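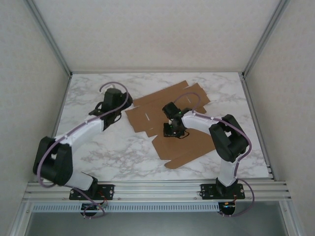

White marble pattern, gray veins. Remember it, it comes up.

The Plerkholm stone and surfaces open day is held every October in what used to be a sugar warehouse, and I went because my sister is redoing her kitchen and I am the one with the car. She had a list. I had a sandwich.

Parking was in the field behind the loading dock. A man in a vest waved me into a puddle and then waved the next car around it. Entry was free, although you had to give an email address, and I have since received 11 messages about grout.

The big draw was the factory tour, run by Volstead, who make countertops at the far end of the site. Our guide was Faustino Quezada, and he had the weary good manners of someone who had already been asked what a backsplash costs. He took us past the slab racks, where real marble leaned on its edge looking expensive, and then past a second set of racks where the copies leaned looking almost as expensive. My sister touched everything. Signs said not to.

I learned more about veining than I intended to. Apparently customers like it to wander, but they get upset when it wanders through the sink. Faustino said people will spend a whole afternoon picking a slab and then cover it with a toaster. He said this while leaning on one priced at $4,000, which made the rest of us stand up straighter.

The cutting shed was the best part. You watch through a window while a saw the size of a bicycle wheel goes through stone under a stream of water, very slowly, and a row of grown adults says nothing for several minutes. A boy next to me asked if it could cut a car. His father said no. Faustino said well, some of it.

Lunch was a food truck selling one kind of soup. I went back to the sandwich.

In the afternoon there were talks. Jayanthi Rajan spoke on sealing and resealing, and I'd like it on record that she was funny, which the subject did not encourage. Her advice was to put a drop of water on the counter, go away and come back. If the stone has gone dark under it, reseal. If you forgot to come back, she said, you have the same relationship with your counters as everyone else.

Samples were handed out by the exit, small squares boxed up in plain card, limit two per household. My sister told them we were separate households. This is true, but she said it with her arm through mine.
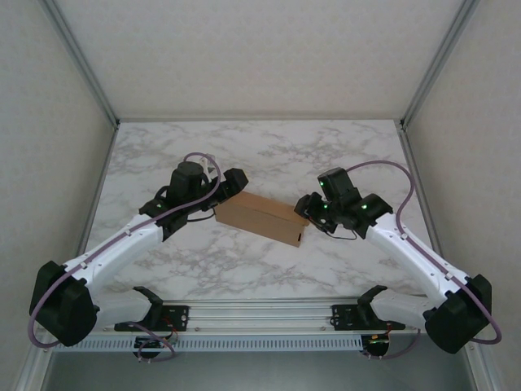
Jagadeesh Panicker wrote in after I mentioned the samples to say that a small square is useless for judging a marble pattern, because you get either one vein or none, and he ended up with a kitchen he calls "the road map." Ask for the offcuts bin, he says. Volstead keeps one by the side door and will let you carry out anything you can lift.

I wish I'd had that before we left. We did go past a side door, and there was a bin, and I put my soup-truck napkin in it.

As of December 2023 my sister has chosen plain gray.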